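Keeping the Small Records: A Conversation on Parish and Township Archives

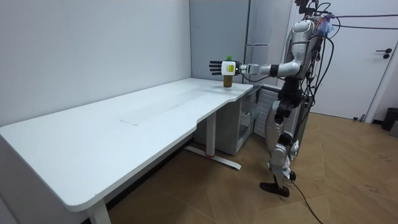 Edit Halász would start with the drainage books. Asked which part of the Jerkcombe collection a new reader should open first, the archivist passed over the charters and the estate maps and named a run of ledgers kept by the township's ditch wardens, most of them written in pencil.

"They are plain books," Halász said. "They record who cleared which length of ditch, and who did not. When you have read a few seasons of them, you know the families, you know the fields, and you know who was on poor terms with whom."

The Jerkcombe Local Records Office holds 789 catalogued volumes and a larger body of loose papers that has yet to be listed in full. Halász has directed the office for 19 years. The conversation reported here took place over one afternoon in August and dealt mainly with the transfer of the Damer papers, the present state of the catalog, and the terms on which the public may consult the holdings.

The Damer papers came to the office from a family firm of land surveyors that closed its doors after four generations. They consist of field notebooks, correspondence, fee accounts, and plans on linen. Halász described the transfer as orderly by the standards of the profession.

"The boxes had been labeled by the last partner, and the labels were mostly right," she said. "We kept his order. A surveyor files by job, and a historian would like everything by date, but once you break up the jobs you lose the reason each paper was made."

The work of listing the papers is shared with Sølve Nygård, who joined the office from the Tetavard land registry and has responsibility for maps and plans. Nygård spoke at some length about the difficulty of place names. The surveyors used the names they were given by tenants, and these often differ from the names in the tax rolls. One pasture appears under four spellings and, in a single letter, under the name of a former owner.

"We enter the name as written and then add the accepted form beside it," Nygård said. "We do not correct the document. If a reader is looking for Gulyás Meadow, the index should bring up every version, including the bad ones."

Gulyás Meadow has drawn more requests than any other entry in the plans index this year. The interest comes from a boundary question between neighboring landowners, on which the office takes no position. Halász noted that staff may produce a document and explain its form, but may not advise on what it proves.

On the subject of digital copies, both were measured. The office scans on request and has completed the tithe maps and 2 volumes of the ditch ledgers. Pencil copies poorly, and Nygård reported that several pages had to be scanned again at a higher setting before the entries could be read.

"People ask when everything will be online," Halász said. "I tell them that the index will be, and that the index is the part that takes the years. A scan without an entry is very hard to find."

Readers are asked to write ahead and to state the subject of their inquiry. Pencils only may be used at the tables. Bound volumes are issued one at a time, and plans on linen are laid out by staff. Copies may be ordered at the desk before three o'clock for collection the following morning.

The listing of the Damer correspondence will continue through the winter. Halász expects the fee accounts to follow, although she declined to name a date. The letters have already altered one long-held view: the mill road, usually credited to the turnpike trust, was set out by the firm for a private client who never paid the bill.

"There are three reminders," she said. "The last one is quite short."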